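Tremach Nullaveo short-scale bass review

I've had the Nullaveo for 10 weeks now and it has hardly been back in its case. It's a short-scale bass from Tremach, three pounds heavier than I'd guessed from the shop photos, and what a lovely thing to pick up! The neck is slim without feeling like a toy, the frets were neatly dressed out of the box, and the satin back doesn't grab at your thumb when you're shifting quickly (my old bass did, all summer long).

Sound first. There's a single humbucker in the sweet spot, and with flatwounds on it you get that round, thumpy note that sits so well under acoustic guitars. Roll the tone up and there's more bite than you'd expect. I played a whole set on Saturday through a small Dimitrov combo and didn't touch the knobs after the second song, which for me is a record.

The push-pull switch is great fun too. Pull it up and the pickup splits, the volume drops a little, and you're suddenly in picky, clanky territory, perfect for palm-muted stuff. It hums slightly in that mode, though only when the band stops.

Grumbles? The strap button by the neck heel was loose on arrival, and the E string goes a bit woolly past the seventh fret. A change of strings helped. I fitted a set of Truvness medium flats and it woke the whole instrument up. The tuners are stiff but they hold, even in a freezing rehearsal room in December.

I paid £316 with the padded gig bag, or it's £261 without. Get the bag, it's a good one, with a proper neck rest and a pocket that takes a tuner and two leads.

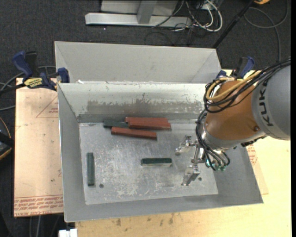
Maz wrote in to say the split mode on theirs was noisy enough to be annoying at home, and that lining the control cavity with copper tape quietened it no end. They also prefer it with roundwounds, played with a pick, and I'm very tempted to try that next. I've got a spare set in the drawer and a free evening coming up.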